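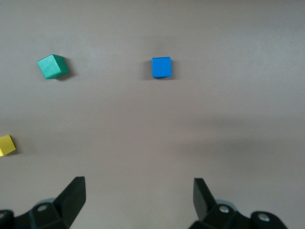
Print | E-mail

Severino Moya has tuned pianos in Temdale since 2000. He learned the work from an uncle in Stenen and still carries the tuning lever he was given there.

"People call when a key sticks," he says. "By then the piano has usually been out of tune for years."

His advice is to keep the room steady. Dry air in winter shrinks the soundboard and the pitch drops. In March, when the heating goes down, it starts to climb again. "I tell people to wait a few weeks before they book me. Some don't like hearing that."

Moya sees 5 or 6 pianos in a normal week, most of them uprights. The oldest on his list is a Fröhlich in the church hall at Skestelard, some 70 years old, with its first set of strings. He tunes it slightly flat – the pins won't hold more tension.

Did he ever want to play for a living? "No. I play scales and two hymns. That's enough to hear what's wrong."

He doesn't use an app, though he has nothing against them. "The younger tuners do, and their work is fine. I started with a fork and I'm used to it."

He is taking on new customers in Temdale, but not before noon.

Print this page | E-mail this page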